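About Zarnham

By Mared Pumphrey
August
4 min read

Zarnham is a home sorting and storage workshop. We help people work out where their things should go, and we sell a small range of plain baskets and trays to put them in.
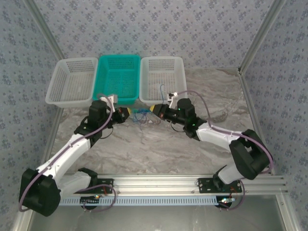
The business started in a rented unit behind a tile shop. Octavio Gaete had been doing end-of-lease cleans and kept running into the same problem, which was cupboards full of good things that the owners had bought twice. He began offering a sorting visit on top of the clean. I joined the following winter to do the bookings and ended up doing most of the pantries.

We have 11 people on staff now and have completed 577 home visits. Most of our work is kitchens, laundries and kids' rooms. We don't do garages or sheds.

How we work

A visit takes a morning. We clear one bench or table, put a row of baskets along the back of it and sort into them from the front. Three is the usual number. One is for things that stay in the room, one is for things that belong in another room, and the coloured one is for anything the household needs to decide on. The decision basket has to be emptied before we leave, even if that means a few phone calls to Mum.

We use perforated plastic baskets for nearly everything. They rinse out in the sink, crumbs fall through, and you can see at a glance if something has been left in the bottom. We tried woven ones for a while. They looked nice on the shelf and were a pain to clean.

Labels come last. We ask people to live with the new set-up for 10 days before they label anything, as about half of it gets moved.

What we sell

The Maes range is open baskets in white and a few colours. The Kondon range is shallow trays for drawers. Both are sold singly and you don't need to book a visit to buy them. Leandro Ibarra looks after orders and can tell you what will fit if you send him the inside measurements of your cupboard. Please measure the inside, including any hinges.

Classes

Mahsa Babaei runs Flilludness, our evening class for people who would sooner do it themselves. It runs over 4 weeks and covers pantries, linen, paperwork and toys. Bring a box of odds and ends from home to practise on. Tea is provided.

To book a visit or a place in the class, ring the workshop or drop in before 3 pm.

Comments

Octavio Farías
Did the class last term. The linen week was worth the fee on its own. Paperwork I'm still working on.

Jen
Do the Maes baskets stack when they're full, or only nest when empty?

Leandro Ibarra
Hi Jen, they nest empty. For stacking you'd want the lids, which are sold separately.

Pantry in Progress
My decision basket was all takeaway containers with no lids. All gone now, and I can shut the drawer.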